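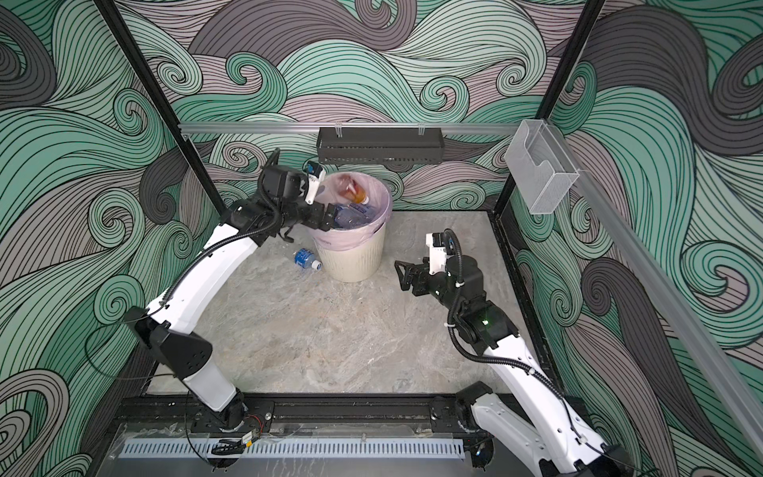
Folasade Oyelaran swears a trash bin should be emptied when it's three-quarters full, and she wrote to tell us so after our May piece on small kitchens. Wait any longer, she says, and you start pushing things down with your fist, and then the bag won't come out without a fight.

I've been that person with the fist for years! So I spent a few weeks trying to get better at the dullest job in the house, and I'm delighted to report that it's full of small pleasures.

Start with the bag. A liner folded well down over the rim stays put when something heavy goes in, and a round bin makes this easy (no corners to stretch over, no slack on one side). I like a thin, see-through liner in a pale color. Pink on cream is lovely, and you get a bin that looks cared for even with yesterday's bottles in it.

Bottles are the real space hogs. One empty water bottle takes up as much room as a whole dinner's worth of scraps, and when you press it down it springs right back. Take the cap off, twist, flatten, put the cap on again. If your town collects plastic separately, it goes there anyway. Mine does, and at the Custstead drop-off I hand over a bag of flat bottles every 4 weeks and feel absurdly pleased with myself.

Then there's the clearing up around the bin, which I'd always skipped.

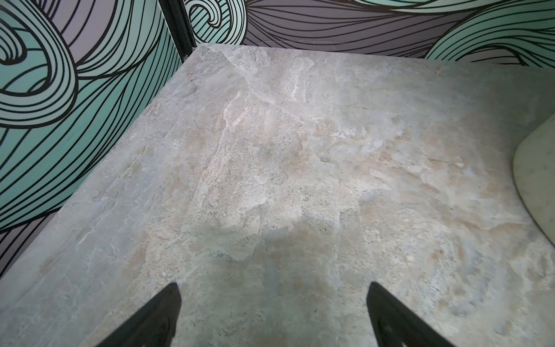 A stone-look surface hides crumbs beautifully, all those veins and speckles, so I wipe by touch. Damp cloth first, flat palm after. Anything gritty gets a second pass, and the edge along the wall gets one too. On my own counter, a stretch from Stuvora that I've had for 6 years, plain warm water and a drop of dish soap do the whole job.

I also moved the spare liners off the floor and into a narrow basket hung on a rail, within arm's reach of the bin. Changing the bag now takes less time than boiling an egg, and I've started doing it before breakfast, with the radio on.

Filed under: Home Life > Kitchen > Everyday Chores
Search stories... Go
Contact the editors | © Ogbonna Magazines | Back to top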